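Escurreplatos de varilla Pladosier: análisis tras dos meses de uso

Categoría: menaje de fregadero
Unidad adquirida en tienda, sin cesión del fabricante

El escurreplatos básico de Pladosier es un producto de geometría elemental: un bastidor rectangular de varilla fina blanca con ranuras paralelas para los platos. Carece de bandeja inferior, cubertero y patas regulables. Se vende montado, en caja de cartón, con una hoja de instrucciones que se limita a las recomendaciones de limpieza. La referencia que figura en la etiqueta de la caja es la 3285. Conviene comprobarla antes de pagar, porque la 3726 corresponde a la versión ancha, que comparte embalaje y no cabe en una encimera de fondo estándar con el grifo centrado.

Lo hemos utilizado a diario entre marzo y mayo en una cocina de dos personas, sin lavavajillas. La comparación se ha hecho con otros dos modelos que ya teníamos: el Falier de acero inoxidable y el Grenmont plegable.

Construcción

Las soldaduras de nuestra unidad son regulares y no presentan rebabas en la cara superior. En la inferior localizamos dos puntos con exceso de recubrimiento, sin consecuencias para el uso. El bastidor apoya en sus cuatro esquinas y no cabecea al cargarlo por un solo lado. Si se presiona con la mano en el centro de un lateral largo, la varilla cede ligeramente y recupera su posición.

El recubrimiento blanco es el elemento que más dudas plantea a medio plazo. Tras dos meses no hay descascarillado, pero sí marcas grises de roce en las ranuras donde se colocan los platos de gres. Se eliminan en parte con bicarbonato y un paño húmedo. El Falier no sufre este problema, aunque muestra la cal con mayor facilidad.

Capacidad y separación de ranuras

El paso entre ranuras es uniforme en toda la longitud. Los platos llanos quedan casi verticales y no se tocan. Los hondos obligan a dejar una ranura libre entre cada dos piezas, con lo que la capacidad efectiva se reduce a la mitad. Los cuencos de base estrecha no se sostienen: se inclinan hacia la ranura contigua y retienen agua en el borde. Para estas piezas recomendamos un paño extendido al lado.

Los vasos pueden colocarse invertidos en los extremos, pero el bastidor no está pensado para ello y los de diámetro pequeño bailan. Las tablas de corte finas entran sin dificultad. Una sartén Ishida de hierro, colocada de canto, se mantuvo estable solo con el mango orientado hacia el interior.

Escurrido

Al no existir bandeja, el agua cae directamente a la superficie de apoyo. En una encimera con escurridor integrado es una ventaja, ya que no hay depósito que vaciar ni fondo donde se acumule suciedad. Sobre madera o sobre una mesa auxiliar es un inconveniente serio. Para cuantificarlo, vertimos 500 ml de agua sobre una carga completa de platos llanos y recogimos el líquido en una fuente: quedaron retenidos en la vajilla unos 100 ml, cifra similar a la obtenida con el Falier y mejor que la del Grenmont, cuyas bisagras actúan como pequeños depósitos.

El secado al aire es correcto. La vajilla de la cena amanece seca salvo el reverso de los platos con pie marcado, donde queda un anillo de humedad.

Limpieza y almacenamiento

Se lava bajo el grifo con un cepillo de cerdas medias. Los cruces de varilla acumulan cal y requieren una pasada semanal con vinagre diluido, seguida de aclarado. No es plegable, de modo que ocupa siempre el mismo volumen. Puede guardarse de pie en un armario bajo si se retira antes todo lo que tenga delante.

Orientación

Funciona mejor con el lado largo perpendicular al borde de trabajo. En esa posición el acceso a las ranuras es lateral, los platos se insertan con una sola mano y queda libre el centro de la superficie. Colocado en paralelo al borde, las piezas de la primera fila estorban para alcanzar las restantes.

Valoración

A favor: estabilidad, paso de ranura uniforme, limpieza sencilla, ausencia de bandeja en encimeras con escurridor.
En contra: marcas de roce en el recubrimiento, mal comportamiento con cuencos, sin espacio para cubiertos.
Puntuación: 7 sobre 10. Recomendable para vajillas compuestas sobre todo por platos llanos. Con muchos cuencos, el Falier resuelve mejor el reparto.
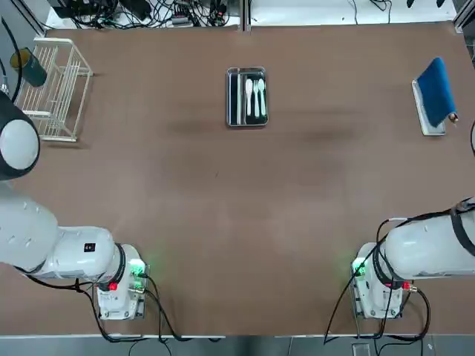 La versión ancha queda pendiente de prueba. Utiliza el mismo tipo de varilla y, según la caja, el mismo recubrimiento, por lo que cabe esperar marcas similares con el gres.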